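Sigo con el hilo de la pinza, que lo dejé a medias en octubre. Resumen para quien llegue ahora: pinza de dos dedos para un brazo pequeño, montada en el taller compartido, con cámara de gran angular en la muñeca. El proyecto se llama Umon.

Lo primero que cambié fueron los dedos. Los de la versión anterior eran rectos y tapaban justo lo que iban a coger. Los nuevos son curvos, salen hacia los lados y solo se juntan en la punta. La cámara ve por el hueco.

Impresos con filamento negro de Grondura. Cuatro horas largas la pareja, con las piezas tumbadas. De pie me salían más limpias por dentro, pero partían por la capa a la primera que chocaban con la mesa. Tumbadas aguantan.

El canto interior queda algo áspero. Lo lijé en la primera pareja y las piezas pequeñas resbalaban, así que en esta lo he dejado como sale.

El servo es un Tanoli, el mismo que llevaba. Un solo motor para los dos dedos, con engranaje en espejo. Va justo de fuerza — para tornillería y piezas impresas llega, para una lata llena no.

Total gastado hasta ahora en la pinza: 1.665 pesos, contando dos juegos de engranajes que acabaron en la basura por culpa mía. Medí mal el eje, y luego lo volví a medir mal.

La lente. Es ojo de pez y lo curva todo, sobre todo hacia el borde. Para calibrar hay que pasar el tablero por toda la imagen, también por la orilla. Con 14 capturas me dio un resultado decente. Con menos, las distancias cerca del borde no servían para nada.

En el centro casi no hace falta corregir, y es donde trabajan las puntas. Si solo van a usar esa zona, yo no perdería una tarde entera con esto, que es lo que hice.

El controlador es una placa Esach. Me preguntaron por la conexión: USB a la computadora y alimentación aparte para el servo. Si lo alimentan desde la placa, se reinicia cada vez que la pinza aprieta.

El tapete gris oscuro sobre el escritorio es por contraste. Con la madera clara, el detector de piezas se perdía en la veta. Probé antes una cartulina negra y era peor, los dedos desaparecían contra el fondo. Un gris mate fue lo que mejor funcionó.

Va pegado con cinta en las esquinas, y la cinta es lo peor del montaje. Si el tapete se mueve un poco hay que volver a tomar las referencias de la mesa. Quiero cambiarla por unas escuadras atornilladas, pero el escritorio es de todos y primero hay que preguntar.

Pendiente: cerrar con control de corriente en vez de por posición, y fijar la exposición de la cámara. En automático, el fondo blanco le cambia el brillo a todo lo demás.

Los archivos de los dedos los subo el miércoles, con la medida del eje ya corregida. Dejo la vista desde la muñeca.
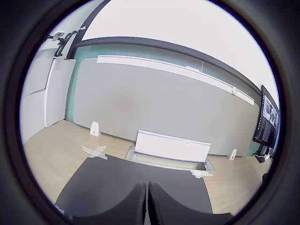 Umon, vista de la cámara con los dedos nuevos y el tapete.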